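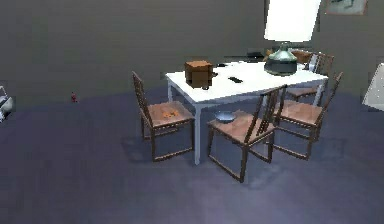
Break room layout, sim view – table, box, lamp, chairs.

Gikov site, pre-start check, floor robot trial. Apr 5, 2020. Checked by Vilho Hakala

Red bottle on floor – NOT OK. Pick up before start.
Bowl on chair seat – move. Orange item on other chair, same.
Carpet in front of table – OK, clear.
Lamp – OK for now, check its steady.
Stop button reachable – OK, 2 tested
Staff briefed – partial. Night crew still to do, 20 people.

Comments: cleaners asking who tidys chairs now, them or the robot. Them, until December. Needs to go in the shift plan – hours not adjusted yet. Harju to confirm.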